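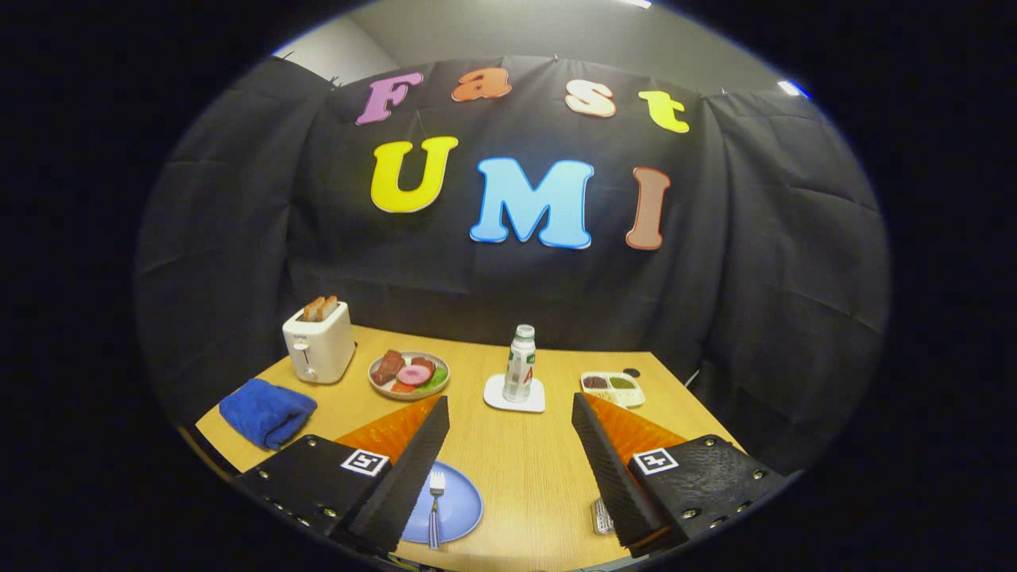
Fermeture asymétrique de la pince portative : diagnostic et remise en service

Cette procédure s'applique aux pinces portatives à deux doigts de la série Kukari, avec section souple orange et marqueur carré sur chaque bloc de montage. Elle traite du défaut suivant : un doigt arrive en butée avant l'autre, l'ouverture calculée à partir des marqueurs dérive, et les démonstrations enregistrées sont rejetées ou, pire, acceptées avec une largeur de prise fausse.

Rédaction : Kulap Srisuk. Relecture : Auður Blöndal. Dernière mise à jour : 25 février 2026.

Symptômes

Le défaut a été relevé en août sur la table « petit déjeuner » (grille-pain, assiettes, fourchette, bouteille sur son dessous carré, plateau à compartiments). La saisie de la fourchette posée sur l'assiette bleu clair échouait : le manche pivotait au contact du premier doigt et glissait avant l'arrivée du second. Les objets plus larges, comme la bouteille, étaient encore saisis correctement, ce qui a retardé le diagnostic.

Dans le journal de Candach, le défaut se manifeste par le code 2420 (écart de symétrie hors tolérance). Le code n'est émis qu'à la fermeture complète. Une session composée uniquement de prises larges peut donc être affectée sans qu'aucune alerte n'apparaisse.

Matériel nécessaire

Tournevis adapté aux vis des blocs de montage
Jeu de cales
Chiffon non pelucheux, sec
Section souple de rechange (référence atelier Gekitz)
Poste avec Candach installé

Consignes de sécurité

Couper l'enregistrement et verrouiller la gâchette avant toute intervention. Ne pas placer les doigts entre les plaques striées tant que le ressort de rappel est sous tension : la fermeture est brusque lorsque le verrou cède. Le grille-pain sert uniquement d'accessoire sur cette table. Son cordon doit rester débranché pendant les essais comme pendant la maintenance.

Étape 1. Reproduire le défaut

Poser la fourchette à plat sur l'assiette, dents vers le fond de la table, manche vers l'opérateur. Présenter la pince ouverte, centrée sur le manche, puis fermer lentement. Répéter l'essai 8 fois sans corriger la position du poignet. Noter pour chaque essai quel doigt touche en premier. Si c'est toujours le même, passer à l'étape 2. Si l'ordre varie, le problème vient plus probablement du geste ou de l'éclairage ; voir la fiche Kaewmanee sur la détection des marqueurs.

Étape 2. Contrôler les marqueurs

Ouvrir la vue caméra et vérifier que les deux marqueurs sont détectés sur toute la course. Les deux motifs sont différents et ne doivent pas être intervertis. Un marqueur décollé à un coin produit une erreur d'angle qui imite le défaut mécanique. Essuyer la surface à sec. Ne pas employer d'alcool, qui attaque l'encre.

Étape 3. Contrôler les sections souples

Pince ouverte et verrouillée, examiner les deux pièces orange à la lumière rasante. Rechercher un blanchiment local, une amorce de fissure à la base des nervures ou un pli permanent. Sur l'unité d'août, la section droite présentait une fissure d'environ 3 mm, invisible pince ouverte et décelable seulement en flexion. Refaire donc l'examen à mi-course, verrou engagé.

Toute section fissurée est à remplacer. Le collage n'est pas admis : il rigidifie la pièce et déplace le point de flexion.

Étape 4. Remplacer la section défectueuse

Desserrer les vis du bloc de montage concerné en croix, sans les extraire complètement. Dégager le doigt, retirer la section, insérer la pièce neuve nervures vers l'extérieur. Resserrer en croix, en 2 passes. Un serrage complet en une seule passe incline le bloc et recrée l'asymétrie que l'on cherche à éliminer.

Remplacer aussi la section opposée si elle a été montée à la même date. Deux pièces d'usure différente n'ont pas la même raideur.

Étape 5. Recalibrer

Lancer l'étalonnage d'ouverture dans Candach. Fermer à vide, puis sur cale, puis ouvrir en butée. Enregistrer le nouveau profil sous le numéro de série de la pince. Ne pas écraser l'ancien profil, qui sera utile pour requalifier les sessions antérieures.

Étape 6. Valider

Reprendre la série de l'étape 1. Le manche ne doit plus pivoter au contact et le code 2420 ne doit pas apparaître. En cas de nouvel échec, retourner l'unité à l'atelier avec le journal complet.

Traitement des données déjà enregistrées

Marquer comme suspectes toutes les sessions postérieures au dernier étalonnage valide, y compris celles qui ne contiennent aucun code d'erreur. Les trajectoires du poignet restent exploitables. La largeur de prise doit être recalculée à partir des images brutes avec l'ancien profil ; si les deux marqueurs ne sont pas visibles à la fermeture, exclure la séquence.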